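Hakala Row Tenants' Association
Minutes of the General Meeting, March 30, 2023

Present: Ritva Ikonen (chair), Kalevi Aaltonen, Szu-yu Hsueh, Martti Peltonen, Jerome Villanueva (minutes), and 11 other residents, two of whom had come for the sewing class and stayed out of politeness.

1. Minutes of the February meeting
Approved after one correction. Mr. Peltonen did not "storm out." He left at a normal speed.

2. Laundry room
The new dryer from Tredham has been delivered to the wrong building. The residents there like it very much. Ms. Ikonen has written to Tredham and received a reply thanking her for her order. She will write again, with shorter words.

Mr. Aaltonen asked that the sign-up sheet be kept in pen. Pencil bookings have been moving around overnight. 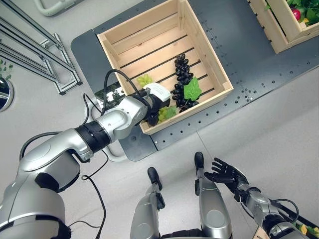
Ms. Hsueh asked if the early slot could go to people with small children. Mr. Peltonen said he had once been a small child and got no such treatment. Agreed anyway, 7 in favor, the rest looking at the clock.

3. Garden plots
There are 16 plots and more names than that on the waiting list. The rule is that a plot left untended through May goes to the next name. Mr. Peltonen's plot was raised. He described it as a meadow. The meeting will revisit the meadow when there is something to look at.

The hose has a new nozzle. Please leave it on the hose. 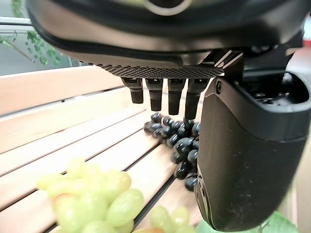
Gripper with its fingers pointing down.

4. Summer supper
Ms. Hsueh proposed a potluck in the courtyard on the theme "Dishes from Asia," and offered to make dumplings. Mr. Villanueva offered noodles. Mr. Aaltonen asked if his herring could be let in under any reading of the theme. After a longer discussion than the budget got, the theme was dropped and the herring admitted.

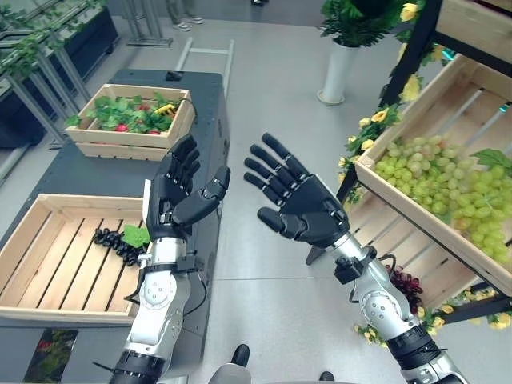

Tables will come from the hall. The music will end at ten, including Mr. Aaltonen's accordion, which he does not consider music for the purposes of this rule.

5. Money
The balance stands at around 1,000 dollars. Erketis, who service the elevator, have sent the same bill twice. Ms. Ikonen paid it once and filed the other.

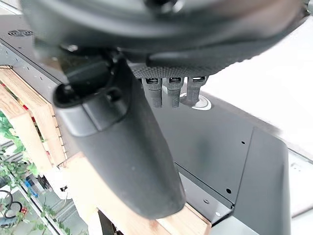 The hand in dark gray, from the back.

6. Any other business
The bike room key is missing again. Whoever has it, the mailbox by the stairs is open at all hours.

Ms. Hsueh asked who owns the blue stroller on the second floor landing. No claim was made. It will move to the bike room once there is a key.

Meeting closed. Next meeting to be posted by the elevator – or by the stairs, if Erketis are in.

J. Villanueva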